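Retail Merchandising Assistant (2 positions)
Sirnileo Hardware and Home, Fistley store
Reference number: 2653
Employment type: Part-time, permanent
Hours: 18 per week

Sirnileo Hardware and Home invites applications from suitably qualified persons for two part-time positions at its Fistley store. The successful applicants will report to the Floor Manager and will work mainly in hand tools, fasteners and paint accessories. Previous experience in a hardware store is an advantage but is not required.

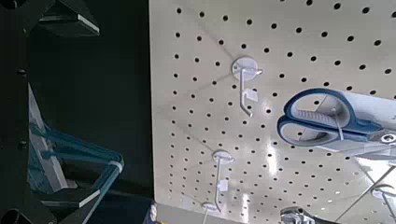 Merchandising Assistants are responsible for the presentation and replenishment of stock in their assigned aisles before the store opens and during quieter trading periods. Each aisle is set out according to a plan issued by our Gatham office at the start of the season. Assistants must be able to read the plan, place white hooks on white pegboard at the correct height, and confirm that the label tag on a hook matches the product assigned to it. Errors in labelling are to be corrected before the end of the shift and recorded in the aisle book.

Other duties include:
Receiving deliveries at the rear dock and checking them against the packing slip
Rotating paint, sealant and adhesive stock by date
Directing customers to products and referring trade enquiries to the counter
Keeping aisles clear of cartons, pallets and step ladders during trading hours
Assisting with the annual stocktake in December

Leave is not normally approved during stocktake week. Applicants with existing commitments at that time should state them in their application. 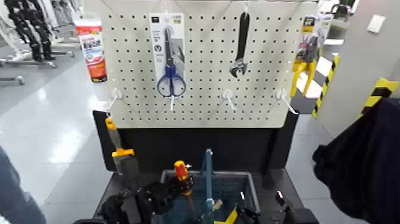

Applicants must be legally entitled to work, be available for early starts on weekdays and on alternate Saturdays, and be able to lift and carry stock safely with the aids provided. Clear spoken and written English is needed for dealing with customers and completing store records. A forklift licence will be viewed favourably.

Wages are paid fortnightly in accordance with the applicable award. Uniforms and safety footwear are supplied. A staff discount applies to most lines after the probationary period, including Kuzmenko paints and finishes.

Applications should consist of a resume and a covering letter quoting the reference number, and may be left at the service desk in Fistley or mailed to the Gatham office. Applications close on August 15, 2021. Only those selected for an interview will be contacted. Sirnileo is an equal opportunity employer and will make reasonable adjustments to the interview process on request.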